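지원사업 공고문은 왜 늘 그 모양일까

2020년 8월 30일

저는 작은 회사들의 직원 교육을 거들어 주는 일을 합니다. 말이 좋아 교육이지, 절반은 공고문 읽기예요. 어디서 훈련비를 대 준다더라 하는 소문이 들리면 사장님들이 저한테 파일을 툭 던져 주시거든요. "이거 우리도 되는 거예요?" 하고요. 지난주에도 하나 받았는데 본문이 22쪽, 제출 서류가 13가지였습니다. 커피를 두 잔 마시고 나서야 신청 자격이 어디 적혀 있는지 찾았어요. 17쪽쯤 가면 나오겠지 했는데 별첨에 있더라고요!

저는 요즘 이런 공모형 지원이 사람 키우는 데 정말 맞는 방식인지 자꾸 의심하게 됩니다. 잘 쓴 신청서에 돈을 주는 제도잖아요. 그런데 교육이 제일 급한 회사는 대개 신청서를 쓸 사람이 없는 회사예요. 제가 오래 드나든 Cutari가 딱 그렇습니다. 직원이 21명인데 인사 담당이 따로 없어서 경리 보시는 분이 급여도 하고 채용도 하고 택배도 받습니다. 그분한테 "3개년 역량 강화 로드맵"을 그려 오라니, 저 같아도 창을 닫아 버릴 것 같아요.

반대로 Saltilance 같은 데는 이걸 기가 막히게 합니다. 흉보려는 건 아니고요(진짜예요, 거기 분들 일도 잘하십니다). 기획팀이 있으니 공고가 뜨면 사흘 안에 초안이 나오고, 지난번 문서를 조금 손보면 또 통과하고, 그러면 실적이 쌓여서 다음 심사에서 가점을 받아요. 심사위원 입장에서도 해 본 회사가 마음 편하겠죠. 그 심정은 이해하는데, 몇 년 이러고 나면 받던 데만 계속 받게 됩니다.

기간도 문제예요. 12월까지 예산을 다 써야 하니까 가을만 되면 강의실이 미어터집니다. 현장이 제일 바쁠 때 사람을 빼라고 하니 반장님들 얼굴이 좋을 리가 있나요. 저도 작년에 하루 여섯 시간짜리 강의를 연달아 잡았다가 뒷자리 절반이 꾸벅꾸벅 조는 걸 봤습니다. 제 강의가 재미없었을 가능성도 물론 있지만, 야간조 마치고 바로 온 분들한테 무슨 수로 안 졸라고 하겠어요.

그럼 어쩌자는 거냐고 물으시겠죠. 제 생각엔 우선 첫 단계를 한 장짜리로 줄였으면 합니다. 누구한테 뭘 가르치고 싶은지, 지금 뭐가 안 돼서 답답한지, 그 두 가지만 적게 하는 거예요. 그걸 보고 괜찮다 싶으면 담당자가 직접 찾아가서 나머지를 같이 채우면 됩니다. Lultlow에서 몇 해 전에 협력사 상대로 비슷하게 해 봤는데, 평소라면 얼씬도 안 했을 작은 업체들이 꽤 들어왔어요. 손이 많이 간다고 담당자는 죽는소리를 했지만요.

평가도 좀 바꿨으면 좋겠습니다. 작년에 본 어느 결과 보고서 첫 줄이 "수료 인원 3482명"이었어요. 숫자가 크니까 근사해 보이는데, 끝까지 넘겨 봐도 그중 몇 분이 일을 바꿔 맡았는지, 월급이 올랐는지, 하다못해 배운 걸 한 번이라도 써 봤는지는 없었습니다. 출석부는 관리하기 쉽고 그 뒤는 어렵죠. 압니다, 저도 보고서 쓰는 처지라 그 유혹을 매번 느껴요. 그래도 반년 뒤에 전화 한 통 돌리는 정도는 할 수 있지 않을까요? 저는 올해부터 제 수강생들한테 그렇게 하고 있는데, 받기 귀찮아하시면서도 막상 통화가 되면 말씀을 길게 하십니다.

경쟁을 아예 없애자는 얘기까지는 못 하겠어요. 아이디어를 겨루는 공모가 재미있는 걸 끌어낼 때도 분명히 있거든요. Beltrán이라는 조그만 교육업체는 공모 덕분에 숙련공이 신입 옆에 붙어서 가르치는 시간을 통째로 훈련비로 쳐 주는 안을 냈는데, 저는 그거 보고 무릎을 쳤습니다. 다만 그런 실험용 돈하고, 당장 엑셀이랑 안전 교육이 필요한 회사에 갈 돈은 주머니를 따로 찼으면 해요. 지금은 한 통에 다 섞여 있으니 엑셀 좀 배우겠다는 회사까지 "혁신"이라는 말을 억지로 끼워 넣고 있습니다.

다음 공고가 또 곧 뜬다고 합니다. Cutari 경리분하고는 이번엔 미리 만나서 초안을 잡아 두기로 했어요. 혹시 신청서 쓰다가 막히는 작은 회사 분 계시면 댓글 남겨 주세요. 별첨부터 읽으시고요!
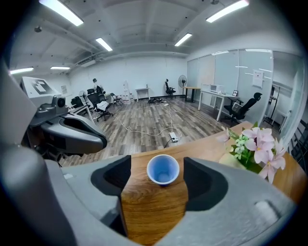
나무 탁자 위의 하늘색 컵과 꽃 장식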